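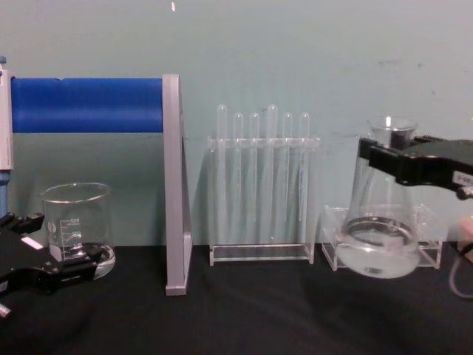 What fingers do I need for lab glass?

Flat parallel fingers with a soft pad will do most of it. For a round neck, flask or bottle, get the notched pair, they center the glass on their own and you can run a lower force setting.

Bridex G2 Two-Finger Gripper, Glassware Kit
Sold by Telarum Automation Supply, Haltolham
Updated September 13, 2020

In stock. Ships from the Haltolham warehouse. Sold singly or as a matched left/right pair, most people running two arms want the pair, same firmware on both out of the box.

What you get
Gripper body, black
Flat fingers, one pair
Notched fingers, one pair
Wrist adapter plate and bolts
Signal cable
Printed quick start (the PDF is newer, use the PDF)

Specs
Stroke: 66 mm
Weight with flat fingers: 800 g
Force steps: 10, set in software
Cable: one, power and signal together
Finger swap: two screws a side, hex key not included, sorry

Bench notes from Brittany Beaulieu, who did our comparison in July against the Sandhu parallel model. Typed up quick so excuse the shorthand.

Same bench, same arms, same glass for both. Flask with clear liquid in it, beaker, rack of test tubes. Black cloth on the table. Cloth matters more than you'd think, it creases and then your base height is off by a hair. Teach your pick points after the cloth is down.

Flask by the neck: Bridex fine at step 3. Sandhu needed more squeeze for the same hold and I didn't like the sound of it. Total 382 picks over the whole comparison, split even between the two. No broken glass with the Bridex. One chipped rim with the Sandhu, my fault partly, approach was too low.

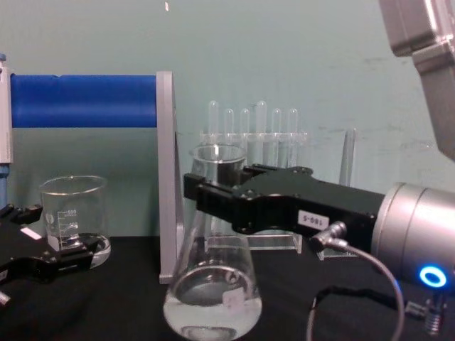
Approach from the side for flasks, not straight down. The flare on the rim will catch a finger coming from above. Come in level, close on the neck, lift, then tilt if you're going to tilt. Keep the tilt slow, liquid moves the weight around and the force reading jumps. That jump isn't a slip, dont chase it by turning the force up.

Beaker is harder. Wide, and the spout gets in the way. Turn it so the spout faces away from both fingers before you teach the pick. Flat fingers only, the notched ones rock on it.

Test tubes: possible but not what this kit is for. Fingers are too deep for a tight rack, you bump the neighbor. Ask us about the narrow fingers, separate part, longer wait.

Cable. Leave slack. A loop big enough that the wrist can do its full turn and still not pull at the connector. We had one Sandhu connector work loose this way and lost most of an afternoon to it. Zip tie to the arm, never to the gripper body.

Sandhu still wins on speed, open to close is noticably quicker. If you're moving plastic tubs all day buy that one, we stock it too. For glass I'd take the Bridex.

Fit
Adapter plate supplied is for the standard round wrist. Other bolt patterns, send Gaétan Fraser a drawing or a photo with a ruler in it and he'll say if we have a plate. Custom plates take longer and can't be returned.

Returns
Unused, in the box, both finger sets present. Missing fingers get charged at the spare price.

Spares
Pads, flat
Pads, notched
Finger screws, bag
Signal cable, standard or long

Price on request, pair price is lower than two singles. Say which wrist you have when you write.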